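We use cookies to keep this site working and to remember your preferences. Accept | Manage settings

Bench notebook, tincture stability, June entry

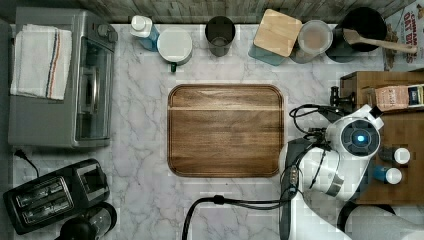 Countertop with the toaster oven, toaster and spray bottle.

Started at 8:15 this morning, later than I wanted, but the balance needed its warm-up and I used the time to reread the state's new draft on labeling for medical cannabis products. Sixten Midtbø left a printed copy on my chair with half the margins filled in (bless him, his handwriting gets worse every month). The part that matters to us is the potency statement. If the rule passes as written, a dispensary will have to show that what's printed on the bottle still holds at the end of shelf life, and patients taking a measured dose every night for pain or seizures would finally get a number they can lean on. I've wanted that for years, so I'm not going to grumble too much about the extra work!

So, the Urov tincture. This is the oil-based one, CBD-heavy, and we are now at day 90 of the storage run. Pulled 3 bottles from the dark cabinet and the same from the window shelf, let them come to room temperature, and inverted each one slowly until the oil looked even. I did not shake. We shook them at the first pull and spent the whole afternoon waiting on bubbles, and Ivan Chornovol still brings it up.

The dark cabinet bottles look good. All of them are sitting close to their day-zero values, well inside our own limits, and the duplicate injections agree nicely. The window shelf is another matter. THC is down noticeably and CBN has come up to match, as you'd expect with light and air, but one bottle has dropped a good deal further than its neighbors. I looked at the cap and the dropper seal seems a little crooked, so I've set it aside with a red sticker. Please don't throw it out, whoever is tidying. I want to compare it with a fresh cap from the same Bulent carton before I blame the seal for anything.

Chromatography notes, mostly for Ivan: the column has now seen roughly 2,000 injections and the CBD and CBG peaks are starting to lean on each other. Still resolved, but I had to fix the integration by hand on two runs and I don't like doing that on anything that might end up in a report. I've written down both the automatic and the manual areas so you can see what I did. The new column is on order through Onsri and they say it has shipped. Flow rate and mobile phase unchanged.

Made up fresh calibration standards before lunch. The lowest one came out a hair high, so I made it again, and the second one fell right on the line. Old set is discarded and crossed off in the standards log.

Had a long call with the people at the Usstead dispensary in the afternoon. They asked a very fair question, which was what they should tell patients right now, before the rule is final. I said to keep the bottle closed and in a cupboard, and to bring it back to the pharmacist if the color changes a lot. They'd like a one-page handout. I said yes before thinking about who would write it, so I suppose that's me. They also have 170 patients on the tincture at the moment, more than I'd guessed, and a good many are older folks who would appreciate large type.

To do:
- cap comparison on the red sticker bottle
- rerun the two hand-integrated samples on the new column
- draft of the handout to Sixten for the comment letter, he wants to attach it
- ask Ivan whether the window shelf ought to have a light meter (I think yes)
- more amber vials, we're on the last tray

Shut the pump down at 5:40 and left the column in methanol.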